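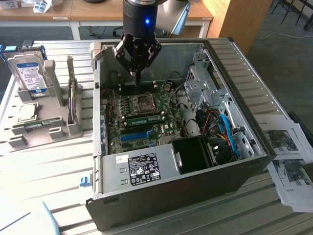

Case on its side, panel off, socket open.

hdalen
Board is out of storage and going back into service as a file server. Old paste on the CPU lid is rock hard. Is 90% isopropyl enough or do I need a dedicated remover?

bianka_s
90% is fine. Wet a coffee filter, leave it on the lid for 3 minutes, wipe toward the center. Repeat.

partington
Disagree on 90. The rest is water. I only use 99.

bianka_s
On a CPU lid, out of the socket, it makes no difference. Let it dry before it goes back in.

nneka.e
Brorent sells a citrus remover that softens old paste faster. Leaves an oily film, so you need the alcohol afterward anyway.

partington
Then skip the citrus.

hdalen
Went with 90 and filters. Four passes, lid is clean. Next question is paste: Valente or Hovard?

nneka.e
Either. Pea-sized dot, even screw pressure.

partington
Valente pumps out after 1000 hours. Hovard.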